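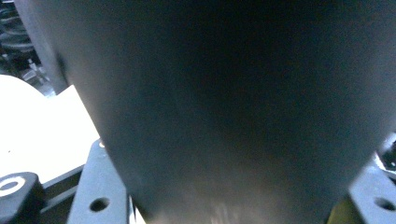

Matte finish

A matte finish is a surface condition in which incoming light is scattered over a wide range of angles, so that the surface shows no distinct reflection of nearby objects. It is one end of a scale that runs through eggshell, satin and semi-gloss to high gloss. The term is applied to paints, papers, plastics, glass and metals. The spelling "mat" is found in older trade literature.

Optical basis

Light striking a surface is partly reflected at the boundary and partly passed into the material, where it may be absorbed or sent back out by pigment. On a smooth surface the boundary reflection leaves at the same angle at which it arrived. When the surface has fine irregularities, the reflection is spread out and the highlight becomes broad and weak. Dark matte surfaces often look lighter than glossy ones of the same pigment content, as some of the scattered light reaches the viewer from every direction. Visible light has wavelengths from 400 nanometers upward, and texture much finer than this has little effect on gloss.

Production

Coatings are made matte by adding a flatting agent, usually silica or a wax. The particles disturb the film as it shrinks during drying. Raising the pigment content has a similar effect but can reduce washability. Powder coatings may instead combine 2 resins that cure at different rates, leaving a finely wrinkled film.

Molded plastics take their finish from the tool. The cavity is blasted, etched or spark-eroded, and the texture is copied to each part. Molds wear with use, and parts from a worn cavity are glossier than early ones. The Plaslow texture chart, used by mold shops, lists 22 grades. Under the Cotier system a texture is given a three-digit code; code 944 is a coarse grain intended for housings and handles.

Measurement

Gloss is measured with a glossmeter, which directs a beam at the surface at a fixed angle and records the share reflected at the matching angle. An angle of 60 degrees is used for general work and 85 degrees for low-gloss samples.

Wear and care

Rubbing flattens the high points of a matte surface and produces shiny patches, an effect called burnishing. Polishes and abrasive cleaners have the same result. Skin oils fill the texture and darken it locally. They can usually be removed with mild soap and water.

See also

Gloss
Surface roughness
Flatting agent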